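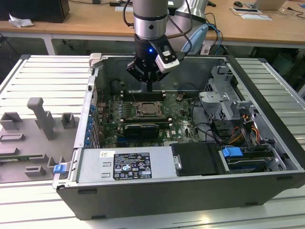
Progress report to the Fladon Fund
Project: Computers back to use, Polunton workshop
Period: April to July

1. Summary

In this period the workshop in Polunton received 523 desktop computers from offices and schools in the district. The grant of the Fladon Fund was used for spare parts, for one new work table and for the rent of the store in Tangen. The work goes forward, but the testing of memory is slower than we have planned, and we explain this in part 3.

2. What was done

Every computer that comes in is first written in the register and receives a number. After this it is laid on its side on the work table, the side panel is taken off and we look at the inside. Many of the machines are Dell towers of the same family. They are pleasant to repair, as the drives and the cards are held with blue latches and a screwdriver is seldom needed. The panel is kept beside the tower to which it belongs. In the spring we had some panels mixed, and it took a full afternoon to find the correct pairs.

The order of work inside the case is now fixed:

Dust is removed from the fan and the power supply.
The hard drive is taken out and erased, or destroyed if it cannot be erased.
The memory is taken out, tested and sorted by size.
The graphics card, if there is one, is checked with a monitor.
The processor stays in its socket unless the computer does not start.

From the older machines we saved 2432 parts, mostly memory modules, cables and power supplies. They are stored in Tangen in labelled boxes. 100 computers were complete and ready by the end of June and were delivered to the adult school in Plurton. The school has reported two faults until now, both with the power button, and both were repaired on the place.

3. Difficulties

The memory modules are the largest cause of delay. In many towers the slots are close to the processor and the power cables lie near, so the cables must be moved aside before a module can be pressed down correctly. When a module is only half seated, the computer gives no picture, and one can easily believe that the board is broken. In May we put four good boards aside for this reason. We now try each board with a second pair of modules before we reject it.

The second difficulty is the space for finished machines. The desk near the work table is used for the laptop with the register and for papers, and it is not suitable for storing. Finished towers must therefore be carried to Tangen every week.

4. Use of the money

Of the money for this period, 2190 euros were spent on spare parts, mainly solid state drives and batteries for the boards. The rent in Tangen was paid until the end of September. The work table was cheaper than in our budget, and we ask for your permission to use the difference for a second memory tester. The receipts are attached to the printed copy of this report.

5. Next period

From August we will continue with the towers which are still waiting in the store. We have an agreement with the library in Plurton, which wishes to receive computers for its reading room in October. Before this delivery we would like to finish the written instruction for opening and closing the cases, so that new helpers can work with less supervision. A first version is ready, and the part about the drive cage still has to be corrected.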